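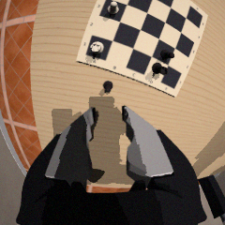
Chessboard on the table, at an angle.

I have had the two fig trees in the side yard long enough to stop worrying about them, and this spring I did a proper job of pruning for the first time in a while. A few people have asked me how I go about it, so I am writing it down. I am not an expert. I have a small yard on a slope in Stitley, clay soil, and winters that are cold enough to kill the tips of a fig but usually not the trunk.

The older tree came from Catherine Nisbet, who used to run a plant stall in Hikley and sold rooted cuttings in coffee cans. She did not know the variety and neither do I. The fruit is brown outside and pink inside. The younger one I bought as a bare stick from the Anozie nursery, and it was labeled only as a green fig. It has never done as well, mainly due to the spot I gave it, where the garage blocks the sun until late morning.

I prune in March, before the buds open but after the worst cold. In past years I did it in the fall, right after the leaves dropped, and I lost more wood that way. The cut ends died back several inches and I had to go over the whole tree again in spring. Now I leave everything alone until I can scratch the bark and see which branches are green underneath.

Dead wood comes off first. On a fig it is easy to find once you have looked at a few branches. It is lighter, a little wrinkled, and it snaps. I cut back to a live bud or all the way to the trunk. After that I take out anything crossing through the middle, and then the suckers at the base. The old tree sends up a lot of suckers. I used to leave them in hopes of a fuller bush, and all I got was leaves.

Gloves and long sleeves are a good idea. The white sap gives me a rash that lasts for days, worse if I have been in the sun. I also wipe the saw down with alcohol between the two trees, and once more before it goes back in the shed.
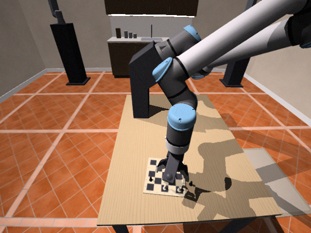 How much to take off depends on which crop you want. Figs can carry an early crop on last year's wood and a main crop on the new growth. If you cut all of last year's branches short, you give up the early figs. In my yard the early ones mostly drop before they ripen, so I don't mind losing them. I shorten the long branches by a third and leave the short side branches alone. The tree is now at a height where I can reach most of the fruit from the ground, and the birds get the rest.

I don't feed much. There is a bag of Vernelent compost in the shed that I spread in a thin ring under each tree in spring, kept away from the trunk, with shredded leaves over the top. One year I used lawn fertilizer on the younger fig and it grew nearly 2 feet of soft shoots that all froze that winter. I have not done that again.

Water matters more. Both trees are on a soaker hose, which runs early in the morning once a week in dry weather. When I let them go too long and then soaked them in August, the ripe figs split and the wasps moved in. Steady watering has mostly taken care of it.

I did keep a tally last summer, the first time I have bothered. The old tree gave 212 figs that made it into the kitchen. The green one gave 142, which surprised me, as I had always thought of it as a failure. They were smaller and a good number of them were late enough that I finished them on the windowsill. Most of the brown ones went into jam or the freezer. For freezing I just cut off the stems, set the figs on a tray until they are hard, and bag them.

The prunings that were pencil thick I stuck in pots of damp sand by the back steps. About half usually root. If the green fig cuttings take, I plan to put one against the south wall, where the old rose was, and see what it does with a full day of sun. The stump of that rose still has to come out, and the ground there is hard as brick, so that is the next job.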